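Ticket: folding policy, second grasp fails after corner lift
Project: Fillow
Component: demo collection / action labels
Status: Open, waiting on retrain
Opened: 5 March 2020

Summary
The policy trained on the Zitstead demonstrations completes the first corner grasp and then stalls. The right gripper closes 2 to 3 cm short of the hem and the fold is abandoned. Same checkpoint, same cloth, 100 rollouts: second grasp missed in 19. The Ketstead checkpoint, also over 100 rollouts, missed it in 9.

Expected
Both sites use the same two-gripper protocol, so miss rates should be close.

Checked so far
Calibration of both wrist cameras redone. No change.
Jaw width readings compared against calipers at five openings. Within tolerance.
Timestamps left/right: offset under one video sample in every session opened.
Lighting: Zitstead sessions are brighter on one side. Masking the bright area at inference did not change the miss rate.

The misses share a state. One corner of the cloth is held up by the left gripper, the hem runs from there toward the right gripper's jaws, and the cloth under the jaws is white, much like the grayer lifted hem. From the right gripper's own view there is very little contrast at the point where it has to close.

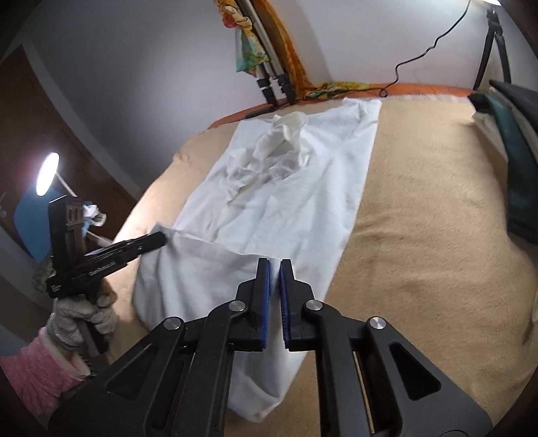 Wihongi: I would not blame contrast yet. Ketstead uses white cloth too and its checkpoint does fine. Look at when the jaw label flips to "closed". On our side the operators pause before closing. If Zitstead operators close while still moving, the label lands early and the policy learns to shut the jaws on the way in.

Pulled the jaw width curves for both sites and aligned them on hand speed. Wihongi's guess fits. In the Zitstead data the closing command starts while the gripper is still translating. In the Ketstead data the hand has stopped first. The label is taken from the first drop in width, so a slow squeeze during approach is marked as a grasp.

Change made
Label now set at the point where width stops decreasing, with hand speed below threshold. Old labels kept in a separate column. Script is in the Fillow tools folder, branch jaw-label.

Still open
Threshold was picked by eye on Ketstead sessions and needs a sweep.
Loose fabric lying on top of the main cloth is not annotated. Unclear if it affects the second grasp. Split the rollouts by this before closing the ticket.
Retrain queued on the relabeled set. Rollouts to be repeated with the same start poses.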